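Wrist camera and gripper comparison, bench two

Notes from the January trials of two parallel grippers, the Ekdale and the Varska, on the same arm. Both were run with the same controller settings and the same wrist camera, so differences in pick rate come down to the fingers and the linkage. Roland Naylor set up the task list and kept the log.

Each gripper got 224 attempts, split across flat, rounded and thin items from an ordinary office desk. An attempt counted as good if the item was lifted, held for 2 seconds and set down inside the taped target area. Regrasps were logged but scored as misses.

The Ekdale closes faster and holds rounded items well. Its weak point is backlash in the linkage, which shows up as a small sideways shift just before contact. The Varska is slower - over 70 ms slower on a full close - but repeats better from one cycle to the next.

Camera placement took longer to settle than either gripper. The Lebrun bracket puts the lens high enough to see past both fingers when they are open, at the cost of some view lost along the bottom of the image. We tried a lower mount first and dropped it, as the fingers hid the target during the last part of the approach.

Gallery

Wrist view, fingers open, over a closed laptop, mouse pad, mouse and marker pen.
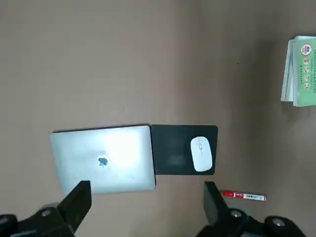

Exposure was locked for all runs after the first set. With auto exposure on, bright metal pulled the level down far enough that the Mumix detector lost dark items on every second or third approach. A fixed value clips the highlights a little, and the detector copes with that better.

Finger pads are next. The current ones are worn on the left side, and the replacements are slightly thicker, so the open width will need to be measured again before the next runs.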